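Last updated: August

TABLE CHORES CELL, CLIRNPORT SHOP
Monthly inspection checklist with comments
Inspector: Todor Janevski
Unit: Padilla arm, two-finger gripper

1. Emergency stop, both buttons
OK. Arm halts from full speed. Button on the door side is stiff but works.

2. Floor tape and walkway
Needs work. Tape is lifting at the corner by the parts cage. Replace before next month.

3. Arm base bolts
OK. Checked to 40 on the wrench, all held.

4. Gripper fingers
OK. Light wear at the tips. Spare pair is in the drawer.

5. Force limit
OK after reset. It had been left at the Tretham setting, too high for work next to people. Whoever changes it has to write it in the log.

6. Chore trials, reviewed for safety
Wiping: 27 runs, no contact faults. It wipes open surface well enough and still slows down near anything upright.
Sorting fasteners: stopped 7 times on dropped washers. A person had to reach in each time, and that is my main concern with this chore. Not approved without someone standing by.
Folding shop towels: no hazard, but too slow to be of use. One towel took 372 seconds.

7. Work surface before start
Clear the table of tools and cups. Wipe up crumbs and grit first.

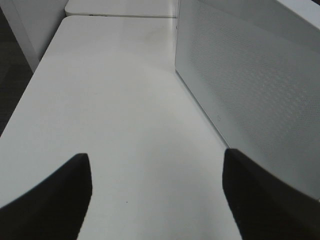
The operator signs for this step, even on short runs. I have asked Stallandale for the same rule at their site, and they have agreed to it.

8. Unattended running
Not approved. The arm can take over wiping with a person in the room — that is as far as I would go this year. Sorting and folding stay with the crew for now.

Open items: floor tape, log entry for item 5, second look at the stiff button.

T. Janevski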